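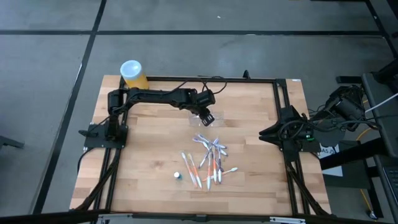 ## 4. Sorting and bagging the toothbrushes

I do mine in one loose pile at the front of the table – it's quicker than lining them up first, trust me!

1. Lay a clear bag flat, further back. They're a pain to spot against pale wood, so pat about for it.
2. Pick out one colour at a time (I start with orange and white).
3. Slide each brush in handle first, bristles towards the opening.
4. Press the air out and fold the top over.

**Note:** Wivora bags come in packs of 30.

**Caution:** don't touch the bristles. If one lands on the floor, bin it.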